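How to Teach Your Club's Arm to Pick Up a Kitchen Knife
Posted Jan 29, 2020 by Ebere Ojo
Filed under: Robotics Club, Manipulation, Tutorials

Okay, so a bunch of you emailed me after the November meet asking how our club got through the kitchen round at the Canden Challenge without dropping everything on the floor. We did drop things! But the knife pickup ended up being our most dependable task, so I'm writing it up while I still remember what we changed.

What you need

An arm with a two-finger gripper, a wrist camera, a cutting board, and a knife with a chunky handle. Dull the edge before anybody teaches with it (our coach did ours on a bench stone, and we checked it on a sheet of paper). Keep your e-stop within reach of whoever is NOT driving. We drive ours with a homemade controller named Skadanley, but any teleop setup you already have will do.

Step 1: Set up the board

Put the board flat on the table and push on each corner to see if it rocks. Lay the knife down with the blade over the board and the end of the handle sticking out past the edge. That overhang gives the fingertips somewhere to go – with the whole knife on the board, ours kept bumping plastic and stopping.

Step 2: Line up the wrist

Drive the gripper over the handle and turn the wrist until one finger is on each side. Go down slowly. I like to stop a little high, check the camera view, fix the angle, and then finish the move. If you come in crooked, one finger touches first and the knife spins, and then you get to start over (ask me how many times).

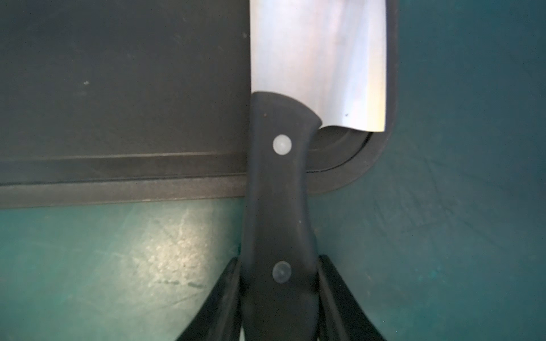
Does the knife have to be in the same spot every time?
Small changes are good for training, so slide it a little and turn it a few degrees between runs, as long as the handle still hangs over the edge.

Step 3: Close, wait, lift

Close the fingers and then wait a beat before you lift. New drivers always want to go straight up, and the grip hasn't settled yet. Lift straight, hold, and set it back down in the same spot. Open the fingers all the way before you back off or you'll drag the handle with you.

Step 4: Record your runs

We saved 300 runs over the season and threw out 46 of them, mostly ones where the driver hesitated forever or bumped the board. Be picky! Our first model learned from everything, including my terrible early runs, and it wobbled exactly like I do.

Write down who drove each run. We all have habits, and it's way easier to fix a weird approach when you know who to go talk to.

Step 5: Let it try alone

Run at quarter speed first, with everyone behind the tape line. If the gripper keeps closing too far down the handle, go back and look at your Step 2 runs before you touch any settings. I lost a whole evening to settings once – the runs were the problem.

Next up for us is the spatula, which is thin and slides around like crazy. If your club has that one working, please leave me a comment with your finger pads and closing speed.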